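Taking care of a wooden tabletop

I have worked at the same wooden table for 6 years. It is my desk, my repair bench and sometimes my dining table, so it gets ink, glue, coffee and crumbs in one day. I am not a carpenter. These are the habits that worked for me.

Cleaning every day

Use a soft cloth that is only a little damp, and wipe along the grain. Then wipe again with a dry cloth. Do not leave the wet cloth lying on the table. I did this once in November and the gray mark stayed until I sanded it.

Avoid the kitchen sprays with bleach. A few drops of dish soap in 500 ml of warm water is enough for grease.

Ink and glue

For ballpoint ink, put a little rubbing alcohol on a cotton swab and touch the spot – do not rub, or the ink goes wider. Try it first on the underside of the table, as it can remove some finishes. White glue should be left to dry completely, and then you can lift it with a plastic card. For super glue I have no good advice. I sand it.

Water rings

White rings are usually only in the finish. Lay a cotton cloth over the ring and press with a warm iron, no steam, for a few seconds. Look, and repeat if needed. Black rings are deeper and must be sanded.

Oiling

My table has an oil finish, and I oil it two times in a year. I used linseed oil from Pustau before, but it stayed sticky in my cold room. Now I use the hard wax oil from Distach, and I wait 7 days before putting anything heavy on it. Spread the rags flat outside to dry, never in a ball, because oily rags can catch fire alone.

Small things on the table

Pens and clips make most of the small scratches. Keep them in a soft case with a zipper, and empty the case sometimes, for the sand and pencil dust at the bottom.

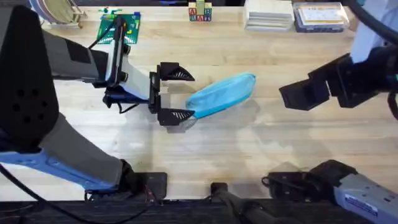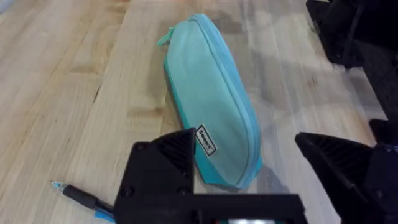 A soft case on a pale wooden top

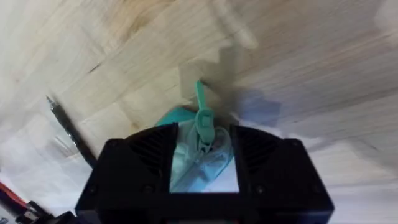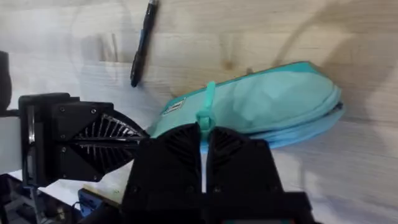
A fabric case can be washed by hand in lukewarm water. Turn it inside out first and brush the seams with an old toothbrush. Let it dry with the zipper open. If the zipper is stiff, run a candle along the teeth and move it up and down a few times.

For scratches that are already there, start with 240 grit paper and go only in the direction of the grain. Wipe off the dust, oil the spot, and wait one day. It will look darker than the rest at first – mine needed two weeks to match.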